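Papier, Falz, Geduld: In Stirndale wird wieder gefaltet

Stirndale, 13.9.22 – Wer in diesen Wochen den Werkraum Clostum betritt, hört erst einmal wenig. Ein Fingernagel fährt über eine Kante, ein Bogen raschelt, irgendwo flüstert jemand »Talfalte, nicht Bergfalte!«. Der Papierfaltkreis ist aus der Sommerpause zurück, und er ist so gut besucht wie noch nie: 34 Anmeldungen liegen für den Herbst vor, im Juni waren es noch 14. Für einen Kreis, der einmal mit einem Stapel Restpapier begonnen hat, ist das eine wunderbare Nachricht.

Geleitet wird er von Songül Bilgin, gelernte Buchbinderin und seit ihrer Kindheit vom Falten begeistert. »Ein Blatt, zwei Hände, kein Kleber, und am Ende steht ein Tier auf dem Tisch«, sagt sie und lacht. »Ich freue mich darüber heute noch genauso wie mit sieben.« Ihre ersten Kraniche faltete sie aus Einkaufszetteln, und ein paar davon hat sie bis heute aufgehoben, in einer Keksdose, die sie zum ersten Abend der Saison mitgebracht hat.

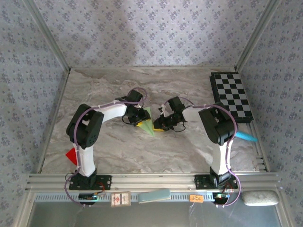
Der Herbst steht ganz im Zeichen der einfachen Formen. Bilgin möchte, dass auch Neulinge gleich am ersten Abend etwas mit nach Hause nehmen, und beginnt deshalb bei den Grundlagen: Mittelfalz, Drachenform, Fischbasis. Was so ein Längsfalz ausmacht, sieht man an dem hellgrünen Papier, das schmal und spitz über der marmorierten Tischplatte steht, die Spitze nach vorn. Aus solchen schlanken Formen lassen sich Blätter, Federn, Schnäbel und Stängel entwickeln, und wer einmal verstanden hat, wie sich eine Spitze verjüngt, faltet plötzlich ganze Wiesen zusammen (im besten Sinne!). Erst später im Herbst kommen die Zickzackfalten dazu, vor denen selbst einige der Geübten noch Respekt haben.

Beim Material gibt es ebenfalls Neues. Das Papierhaus Güler hat dem Kreis 353 Bogen überlassen, von hauchdünn bis kräftig, in allerlei Farben. Yogesh Srivastava, der sich um das Papierlager kümmert, hat sie nach Stärke sortiert und gerät beim Erzählen ins Schwärmen. Die dünnen Sorten eignen sich für verschachtelte Modelle mit vielen Lagen, die kräftigen behalten ihre Form und verzeihen auch einmal einen falschen Knick. Anfängern drückt er am liebsten etwas Mittleres in die Hand. »Und bitte farbig«, sagt er. »Auf Weiß verliert man die Linien so leicht aus dem Blick.«

Srivastava selbst arbeitet gerade an einem Igel. Der hat in der Vorlage sehr viele Stacheln und bei ihm bislang eher wenige, aber der Ehrgeiz ist da, und am Nebentisch wird bereits kräftig mitgefiebert. Überhaupt ist das die schönste Seite dieser Abende: Wer nicht weiterkommt, schiebt sein Blatt einfach hinüber, und schon beugen sich mehrere Köpfe darüber. Manche Anleitung ist auf diese Weise schon mit Bleistift verbessert worden, und eine Teilnehmerin hat ihre eigene kleine Seerose entworfen, die nun alle nachfalten wollen.

Auch über den Untergrund wird gern gefachsimpelt. Bilgin schwört auf harte, glatte Flächen, auf denen sich ein Falz mit dem Fingernagel sauber nachziehen lässt. Eine weiche Tischdecke kommt ihr beim Falten nicht unter das Papier, »da wird jede Kante müde«. Stein mag sie besonders gern, und das auch wegen der Farben. 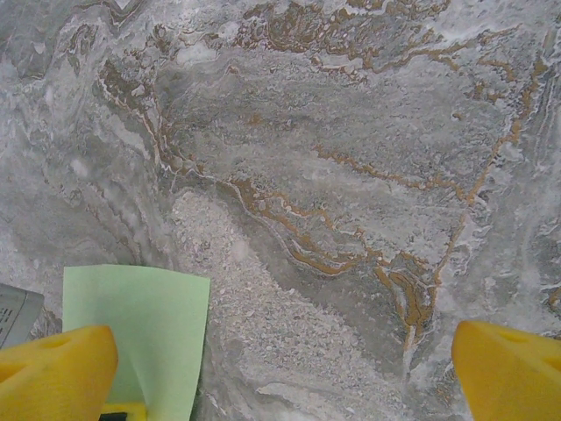
Grau, Weiß und rostbraune Adern: die polierte Steinfläche, links das grüne Papier.

Ein großes Vorhaben steht ebenfalls schon fest. Für das Schaufenster der Buchhandlung Wirik will der Kreis eine Wiese aus Papier bauen, mit 100 Halmen und dazwischen allem, was kriecht und flattert. Jede und jeder darf etwas beisteuern, auch ein einzelner Grashalm zählt. Die Käfer sind erfahrungsgemäß schnell vergeben, bei den Schnecken ist noch reichlich Platz.

Mitmachen kann man ohne Vorkenntnisse, Papier liegt bereit. Ein Falzbein darf mitbringen, wer eines besitzt, ein glatter Löffelstiel tut es genauso gut. Kinder sind in Begleitung herzlich willkommen. Anmeldungen nimmt Songül Bilgin direkt im Werkraum Clostum entgegen, dort hängt auch die Liste für die Papierwiese aus.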